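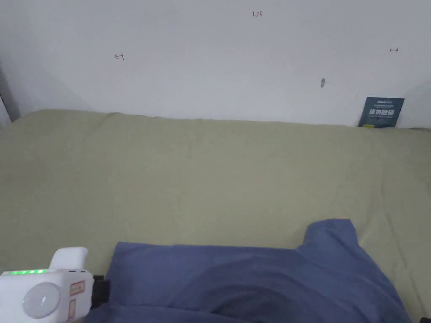
How to put a fitted sheet on a bed that stands against the wall

When a bed stands free in the room, the fitted sheet is easy work. When the long side is pushed to the wall, as in my small bedroom in Humville, the far corners become a problem. I have changed this bed many times and I will explain the way that works best for me.

What you need

One fitted sheet of the correct size. Check the depth as well as the length and width. My mattress is 25 cm deep and I buy sheets which say 30 or more on the packet, so there is enough fabric to go under. I prefer 100 per cent cotton in a plain colour.

Step 1. Clear the bed

Take away pillows, blankets and everything that lives on the bed, such as books. Pull off the old sheet from the side near you first, then kneel on the mattress and free the wall side.

Step 2. Move the bed a little

If your floor allows it, pull the bed out by the width of your hand. If it is too heavy, or if it is built in, leave it and go to the next step.

Step 3. Find the top of the sheet

Look for the label. On most of my sheets it is sewn at a bottom corner, but it depends on the maker, so check yours once and remember it. If there is no label, compare two sides and put the longer one along the wall.

Step 4. Do the wall corners first

Kneel in the middle of the bed. Lift the far corner of the mattress with one hand and with the other pull the elastic down and well under. Then do the second wall corner the same way. My neighbour Kagiso Motaung starts with one wall corner and then the opposite corner near him, but in my case the first one always jumps off.

Step 5. Push down the long edge

Slide your flat hand between the mattress and the wall and push the fabric down, from the head to the foot. Mind your knuckles if the wall is rough.

Step 6. Finish the near side

Get off the bed. Pull the last 2 corners over and tuck the elastic under. Now push the bed back, slowly, so the sheet does not catch.

Step 7. Smooth it

Stroke with your forearm from the wall towards you. Small creases near the wall edge will stay — I leave them, they go flat under the blanket. Long diagonal wrinkles usually mean that one corner is pulled more than the others. Lift that corner and let it go back a little.

If the sheet comes off at night

Try sheet clips under the corners, or a deeper sheet. An old sheet with tired elastic can be used as a dust cover.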